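4 min read

Trivismont, release 4: a review after a winter of using it

19 Jan 2023

I've been running Trivismont on the lab workstation since July, and I think it's the most useful piece of robotics software I've picked up in years. It's a kit for training a tabletop arm entirely in simulation. You give it a set of household objects and a list of jobs, it builds cluttered rooms around them, and you train a policy that (with luck) will hold up in rooms it never saw in training.

The method is simple enough to explain over lunch. Most simulated training sets keep the room fixed and move the objects about. Trivismont changes everything at once: the table, the floor, the furniture behind it, the angle of the view, the light, and all the junk that has nothing to do with the job. The release notes call this junk "bystanders", and you set how many you want with a single slider. Their argument is that a policy trained with plenty of bystanders learns to care about the thing it was told to pick up and to let the rest go by.

Does it work? I tested it the way I'd want somebody else to. I trained two policies on 3,716 simulated pick-and-lift runs each, same objects, same training time. One got the fixed room. The other got the full shuffle with the slider well up. Then I gave both of them 238 fresh rooms. The shuffled policy won easily, and the gap was widest in the messy rooms, where the fixed-room policy kept drifting toward whatever was biggest or brightest. I ran the whole thing again with a different starting seed because I didn't quite believe it. Same story!

I also love how the rooms look. They're odd in the way real rooms are odd. You'll get a Franka arm holding a paper coffee cup over a wooden table, with a closed laptop and a compact disc for company, and a baseball bat leaning nearby. The wood grain is good, the shadows are soft and believable, and shiny things look shiny, which my old simulator never managed. 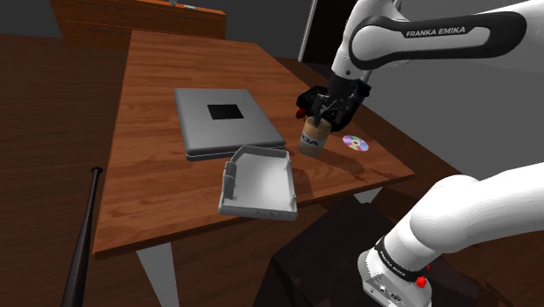

Karthik Saha wrote in after reading my draft to say he'd had less luck than I did. His policies did well on cups and boxes and then fell apart on anything thin and flat, and he suspects the contact model more than the training method. He'd also like to see how much of the gain comes from the bystanders and how much from the changing light, because the paper lumps them together. "If it's mostly the light," he wrote, "you could save yourself a lot of rendering."

Fair points, both of them. I went back and tried a batch with the light held steady and everything else shuffled. I lost a little, but most of the improvement was still there, so on my objects at least the bystanders are pulling their weight. On thin things I'm with Karthik. Grasps on flat items look jittery to me, and I wouldn't trust a success score there without watching the replays.

A few other gripes. Installation took me an entire afternoon, mostly spent sorting out graphics drivers. The object library comes from Sistby and you can add your own models, but the importer is fussy about scale and gave me a mug the size of a bathtub before I worked out that it wanted metres. The Vida plug-in for replaying runs is lovely when it loads — it doesn't always load. And you'll want memory. The minimum is listed as 16 gigabytes and I'd call that optimistic once the slider goes past halfway.

What I can't tell you yet is how any of this carries over to a real arm. Everything above is simulation tested on simulation. The Stirnmont group behind the kit says real-world results are coming, and I'll be first in the queue to read them. A big gain across new simulated rooms is a good sign, but real grippers slip and real cameras get bumped.

Even so, I've moved all our early training over to it. The defaults are sensible, the config files are readable, and the colour-coded failure report alone has saved me hours of scrubbing through runs. If you've got a decent graphics card and a free afternoon for the install, give it a go. Start with the slider at the low end, get one job working, then turn it up bit by bit and watch which failures show up first.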